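A silent fault is worse than a stop

The Prendura fault log has 3,408 entries. Most are dropouts, which stop the recording and cost a retake. The 19 that matter stopped nothing: the right gripper's pose drifted while the status stayed green, and the files went into the training set.

Domenica Riedl of Trummer wants a better filter downstream. I disagree. A filter guesses at an error the tracker could have reported at the time. If the pose is uncertain, the session should halt, even at the price of some 100 extra retakes.

Operators can't be expected to catch drift by eye with both hands occupied.
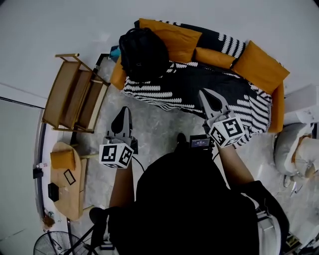 Two hand-held grippers, marker cubes, an orange sofa.

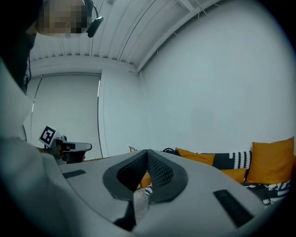 What should change

Hitley should make the halt the default in Nela and log the reason with each stop. Files recorded before the fix should be pulled until the poses are rechecked.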